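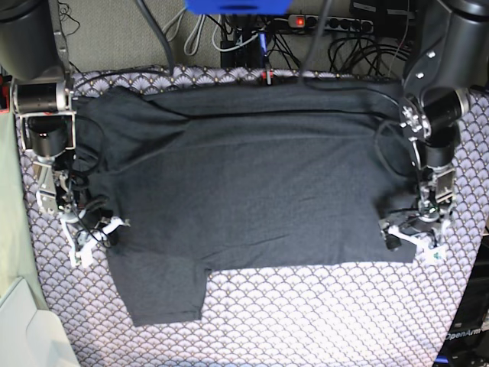 How to fold T-shirts on a table so they don't come out crooked?
Posted by Josué Furtado in Laundry and Clothes, April 13, 2021

Hello everybody. I moved to a smaller apartment and my T-shirts now must live in one drawer of a Livwood dresser. Before, I had them on hangers, so I never learned to fold well. I have 30 shirts, most of them dark gray or black, cotton, size large.

I fold on the kitchen table. I spread the shirt, I pull the two bottom corners to make it straight, and then I fold. My problem is that the sleeves make a lump on one side, and after three or four folds the package is wider at the bottom than at the top. Also there are always small wrinkles in the middle that stay there when I take the shirt out the next day.

Should I fold in half first, or bring the sides in first? And is a tablecloth a bad surface for this? Mine is cotton, and the shirt seems to stick to it a little. I don't want to iron T-shirts.

Thank you for the help.

Wemik

Sides first. Put the shirt with the front down and the collar away from you. Take one side and bring it to the middle of the back, then turn the sleeve back on itself so it lies flat along the fold. Do the same with the other side. Now you have a long strip, and you should look if the two long edges are parallel. If they are not, correct it now, later it is too late. Then fold the bottom up to a little below the collar, and fold again in half or in three parts, depending on the height of your drawer.

About the wrinkles: pulling only the bottom corners makes the cloth tight at the bottom and loose in the middle, so you get diagonal waves. I hold one shoulder and the bottom corner of the same side, pull gently, then I repeat on the other side. After this I pass the flat hand from the center to the outside. It takes 10 seconds.

The tablecloth is fine for me. When it moves together with the shirt, I fix it with two clips under the table edge.

Comance

just roll them, no wrinkles and they fit better

Paulauskas

I agree with Wemik, but I want to add two things.

Some shirts are not straight from the factory. The side seams turn toward the front after washing, and if you follow the seams your fold will be crooked every time. Follow the shoulders and the collar and forget the seams.

For the same width on all shirts I use a piece of cardboard, cut a little narrower than the drawer space. You put it under the collar on the back, fold the sides over it, and pull it out before the last fold — after some weeks your hands know the size and you can throw it away. I stand my shirts like books in the drawer, so I see every color without lifting the pile. With so many dark ones, maybe put the collar label side up.

Rolling works also, but in my drawer the rolls open when I take one out.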